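카테고리: 전산지원 > 스토리지 > README
공유 4 · 댓글 11

Jirkitz 공용저장소 README

급하게 정리함. 빠진 거 있으면 댓글로. 최종 수정 2021년 7월 3일.

개요
- Jirkitz = 부서 공용 파일 저장소. 기존 Doritz 서버 대체
- Doritz는 1월부터 읽기 전용. 쓰기 안 됨. 문의 그만...
- 개인 폴더 아님. 개인 자료는 Collolard 쪽으로

용량
- 부서당 700GB. 넘으면 업로드만 막히고 다운로드는 됨
- 추가 신청은 부서 담당자 계정으로만 접수
- 휴지통도 용량에 포함됨. 비우고 나서 신청할 것

접속
- 사내망: 네트워크 드라이브로 연결, 드라이브 문자는 J 권장
- 외부: VPN 먼저 켜고 연결. 순서 바뀌면 인증창만 계속 뜸
- 맥: Finder > 서버에 연결. 아이디 앞에 부서코드 붙여야 됨
- 비밀번호는 메일이랑 동일. 메일 비번 바꾸면 드라이브도 다시 로그인해야 되요

폴더 구조
/공지 - 읽기만
/업무 - 부서원 전체 쓰기
/업무/마감 - 담당자만 쓰기. 여기 넣은 파일은 이름 바꾸지 말것
/임시 - 11일 지나면 자동 삭제. 복구 안 됨
/이관 - Doritz에서 넘어온 자료. 정리 안 된 상태 그대로
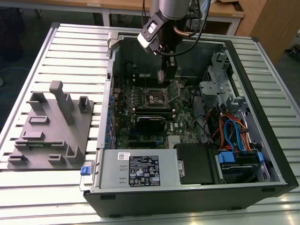
옆면 연 데스크톱, 작업대 위.
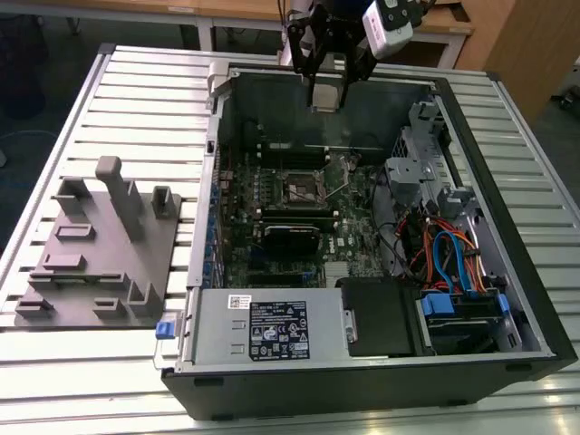
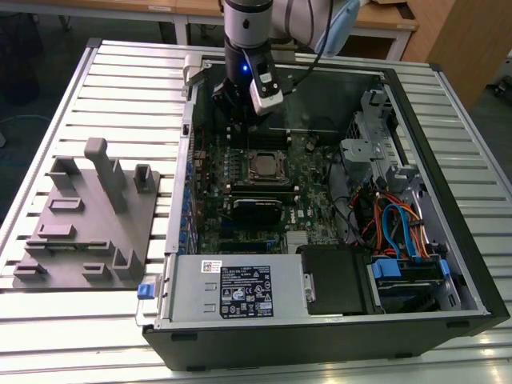 댓글

Thongdee
/이관 밑에 한글 파일명 깨진 거 89개 넘게 있습니다. 열리긴 하는데 검색에 안 잡혀요. 원본은 Doritz에 멀쩡하게 있고요. 직접 다시 복사해도 되나요, 아니면 한꺼번에 다시 넘겨주시나요? 권한도 좀 이상합니다. 우리 부서 폴더인데 하위 폴더 두 개가 읽기만 됩니다.

ㄴ 작성자
복사하지 마세요. 중복 생기면 용량만 먹음. 이름 변환 스크립트 다시 돌릴 예정. 권한은 상위 폴더 기준으로 재적용해야 되는데 폴더 경로 적어서 접수해 주세요.

백업
- 매일 새벽 스냅샷, 4주 보관
- 복구: 폴더 우클릭 > 속성 > 이전 버전. 직접 가능
- /임시는 스냅샷 대상 아님
- 4주 지난 건 못 살림. 접수해도 마찬가지

동기화 프로그램
- 노트북에 전체 동기화 걸지 말 것. 필요한 폴더만 선택
- 같은 파일 둘이서 동시에 열면 "충돌본" 붙은 사본 생김. 내용 비교해서 합치고 사본은 지우기
- 경로가 너무 길면 업로드 실패하는데 오류창이 안 뜸. 폴더 이름 짧게

올리면 안 되는 것
- 주민번호 들어간 파일 (암호 걸어도 안 됨)
- 가상머신 이미지, 설치파일 모음
- 개인 사진, 동영상
- 메일 백업 pst. 열어둔 채로 두면 깨지는 경우 많음

외부 공유
- 링크 공유는 기본 꺼짐. 부서 담당자가 켜야 보임
- 만료일 필수. 비워두면 저장 안 됨
- 외부 사람한테 쓰기 권한은 못 줌

알려진 문제
- 파일 잠금이 안 풀릴 때 있음 → 연결 끊고 다시 연결
- 엑셀 자동저장이랑 충돌. 자동저장 끄고 쓰세요
- 용량 표시가 하루 늦게 갱신됨
- 썸네일 안 나오는 건 설정임. 고장 아님

접수는 전산지원 게시판, 말머리 [Jirkitz]. 전화로는 접수 안 받읍니다.

태그: 파일서버, 공용드라이브, 백업, 이관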